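How to Find Out Whether a Robot Can Do Your Chore Yet
Impi Lindqvist, Sunday, January 12, 2025

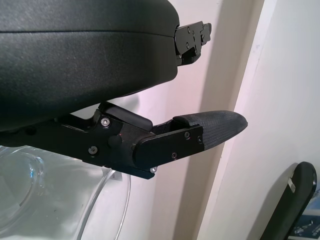
Every few months somebody announces that the kitchen has been solved. I now run the same test on each announcement, and it takes an afternoon and one chore. Pick something dull. Mine is putting away a clear bowl, a job my nephew mastered at four and resents to this day. Clear things are a good choice because a gripper camera gets so little to work with: a rim, a few reflections, and the white of whatever is behind it. The fingers may be lovely pieces of machining, with a woven or grippy pad on the tip and more screws than my dishwasher, and they still have to close on a curved edge without shoving it across the counter.

What you need

A robot arm you're allowed to bother. I used the one at the Darkcombe workshop, running the Sekari control software.
One chore with a clear finish.
A stopwatch, a notebook and a towel.

Step 1. Do the chore yourself, at your normal speed, and write down the time. Don't race. If you race, you will only be embarrassed on behalf of your species later.

Step 2. Write down what counts as done. "Bowl on shelf, right way up, in one piece" is fine. "Kitchen tidy" will start an argument.

Step 3. Run the machine with everything in the starting spot it was trained on. This is the version you see in videos. In my log it managed 92 runs out of 102, and I was briefly ready to sell my rubber gloves.

Step 4. Now move things. Slide the bowl a hand's width. Turn on a different lamp. Put a cereal box next to it, as a person living in a house might. Change one thing per run and keep the same definition of done, however sorry you feel for the arm.

Step 5. Count your own part. Each time you reset the bowl, nudge it back or press the red button, make a mark. If you made more marks than the robot made successful trips, congratulations, you have a new chore.

Step 6. Time the whole session, resets included, and divide by the bowls put away. My best figure was 227 seconds per bowl. Put it beside the number from Step 1 and have a sit down.

Reading your results

Fine in Step 3 and hopeless in Step 4 means it has learned one counter. On a shop floor that can be enough, because you can bolt the counter down and tape off the cereal. At home it's a long way from help.

If it gets through Step 4 with hardly a mark in your notebook, try a wet bowl, then a stack of two. I haven't reached the stack. I plan to repeat the lot in April with the Cistov update, and will post the log whichever way it goes.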